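Tips & Tricks: House Rules for Working Around an Office Robot

Posted November 4, 2025

I've been writing tips for shared workshops and offices for a long while, and the mail I get these days is less about drill bits and more about robots! So this month I'm putting down the rules I use myself when one with arms and hands is working at ordinary furniture. None of this replaces the manual or your local safety rules. It's the everyday stuff that goes on the wall next to the light switch.

1. Set the furniture up before you power anything

Doors first. Decide whether they're going to be open or shut for the job and leave them that way (a half-open door is the worst of both). Take the keys out too, if you can. A key sticking out of a lock at hand height is a lovely thing to snag a finger on, and I mean the robot's and yours. 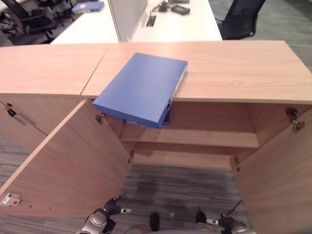
My own rule for binders used to be "anywhere on top is fine." I've tightened that up a lot. Look at where the blue one is sitting, slantwise with its spine hanging over the open cupboard, and you'll see why I now want a line of masking tape along the top of every cabinet. Before a run starts, everything goes behind the tape. If the job calls for something at the edge, write that on the job card so the next person doesn't helpfully push it back.

2. Keep your hands out of the cupboard

You'd be amazed how strong the urge is to reach in and straighten something. Don't! At the Iva workshop we agreed on a floor line 2000 mm out from the cabinet, and you stay behind it until the arms are parked and whoever has the stop button says "clear" out loud. Out loud matters. A nod is too easy to misread from across a room.

The stop button itself lives in a hand, or on a lanyard, never on a desk under somebody's jacket. Press it once at the start of every session to check it does what it should, then reset and carry on.

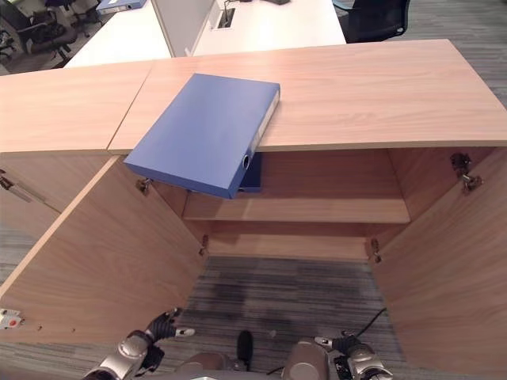 Both hands at the open cabinet, blue binder on top.

3. Pick a shelf plan and stick to it

Lay binders flat, labels toward the door, finger holes toward the door as well so there's something to hook. I like one layer only. Stacks slide, and then you've got a paper avalanche and a robot standing in it. I also keep a weight limit for anything going on the shelf, 400 grams to begin with, and only go up once the lighter stuff has been going well (check what your hand is rated for before you copy my number, please).

Write the plan on a card and tape it up at eye level. Ours is in Toleo's big ugly print, and everyone can read it from the line.

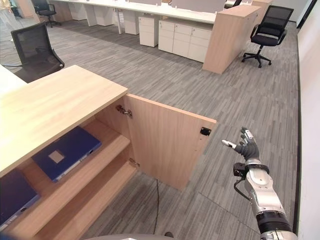 4. Look after the floor

Cables are my pet peeve. Anything that crosses the carpet gets taped flat or routed around the back of the desk, and anything that has to move with the arm gets enough slack for its longest reach plus a bit. Roll the office chairs well away. They drift, I swear they do.

Carpet tiles want a look as well. Run your shoe along every seam in the work area, and if an edge lifts, stick it down before you start. Double-sided carpet tape does fine, the cheap roll from Drorovance is what I use, and a roll has lasted me 18 tiles with some left over.

5. Check the sleeves, joints and fingertips

With the power off, go over the fabric covers for tears and trapped folds, then look at each fingertip pad for wear. Wipe the metal with a dry lint-free cloth. No spray cleaner near the joints, ever!

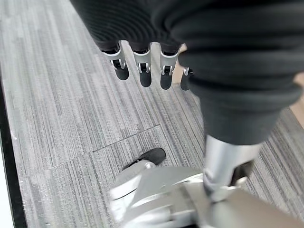 Black ribbed cover and fingertip pads, with carpet seams below.

6. Write it down

Date, who had the button, what was moved, anything odd. I keep mine in a plain notebook tied to the desk leg. The Sitompul folks use a shared spreadsheet and love it, so do whichever you'll keep up. And log the near misses too, including the silly ones. Half of my rules started as a silly one.

Next month: labeling extension cords.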